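Delby bench, June, carried on from the last page

Bin liner task, still. Target from Dougal Forsyth is 555 usable episodes before we let Flondel anywhere near a training run. We have 90, and I was being kind to a few of them.

Changed since this morning:
Dropped the teleop speed limit a notch. The operator's wrists objected, the episodes improved.
Prompt text is now "put the rubbish in the bin" for everything. Before that we had 3 spellings of it in the log, one of them rude.
Start poses get jittered by hand between episodes, properly this time, and not by me nudging everything two inches left.

Black on black remains a poor choice on somebody's part (mine). The depth stream goes to mush on shiny plastic, and the labeller can't tell a crumpled lump from the liner it is meant to end up in.
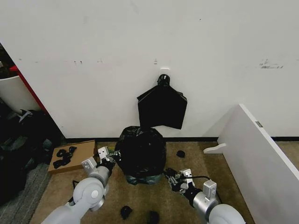
Bilteo's sync tool dropped frames on the left wrist stream again, always just after the gripper closes — the only bit anyone wants to look at. Restarted it, cleared the buffer, roughly 1522 frames gone. Episodes affected are tagged "bad_left". Please don't untag them because the video looks all right. It looks all right because the right side is fine.

To do: try grey liners. Ask Steyn whether failed grasps go in or get binned; I'd keep the ones with a recovery. Re-zero the left arm before the next batch, and write down that it was done.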